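Homemade bitters and syrups – how long do yours keep?

14 replies · 727 views

titby_cellar
I've been making my own ginger syrup and orange bitters since February and I'm getting mixed answers on storage. The bitters are at 45 percent alcohol, so I assume those are fine on a shelf. The syrup is one part sugar to one part water and it went cloudy after 10 days in the fridge. I threw it out. Is that normal, or did I do something wrong when bottling? I washed the bottles in the dishwasher and filled them while the syrup was still warm.

Skerel
10 days is short but it happens. One to one is thin. Go to two parts sugar by weight and you should get a couple of months if the bottle is clean. The dishwasher is okay for the outside. I pour boiling water into the bottle right before filling and let it drain upside down.

3 likes

csonka_j
I disagree on two to one. It throws off every recipe written for simple syrup and people end up with drinks that are too sweet. Make less and make it more often. A cup of one to one takes five minutes.

Skerel
You just use less of it. A half ounce becomes a bit over a third.

csonka_j
Which you then have to measure. I'd rather make it fresh.

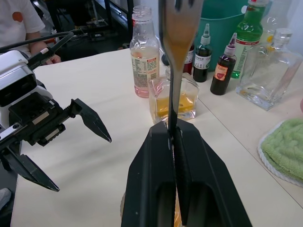 Fresh ginger is the other half of the cloudiness question. Ginger has starch in it, and if you blend it and don't let the juice settle, the syrup will look cloudy on day one and worse later. That isn't spoilage. Let the juice stand an hour, pour off the top and leave the white layer behind. Also watch what you stir with. A long steel utensil with a pronged head like that one can hold a sticky smear near the tips, and if it goes from one jar to the next without a rinse you carry whatever was in the first jar along with it. I keep one utensil per batch and wash it between tastings.
– Sânziana Lazăr

titby_cellar
Thanks, that may be it. I did blend the ginger and I didn't let it settle. It smelled fine when I dumped it.

Ikska
Smell isn't a great test. If it fizzes when you open it or there's a film on top, toss it. If it's only cloudy and a few days old I'd keep it.

Skerel
Adding a spoonful of vodka per cup helps too.

csonka_j
It helps a little. It won't save a dirty bottle, and I can't serve that to guests who don't drink.

Ikska
Small bottles matter more than any of this. Every time you open a big one you let something in. I split each batch and freeze what I won't use that week.
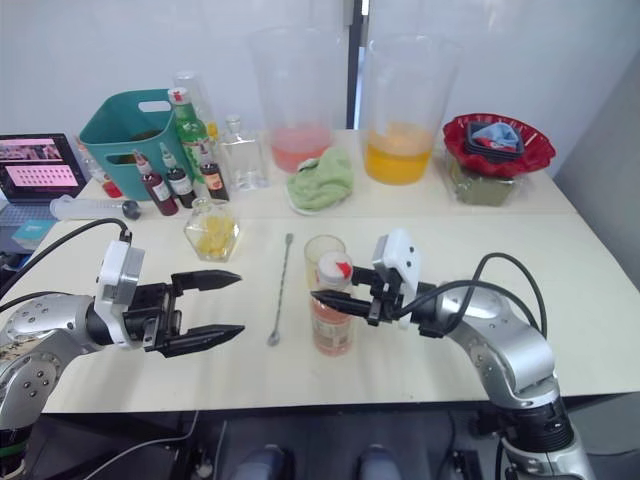 Small bottle with the white cap, tall glass behind it.

titby_cellar
Do you leave room at the top when you freeze them?

Ikska
Yes, an inch or so, and plastic only. I cracked two glass ones before I learned.

Skerel
Two to one barely freezes anyway, for what it's worth.

csonka_j
We know, Skerel.

5 likes · Share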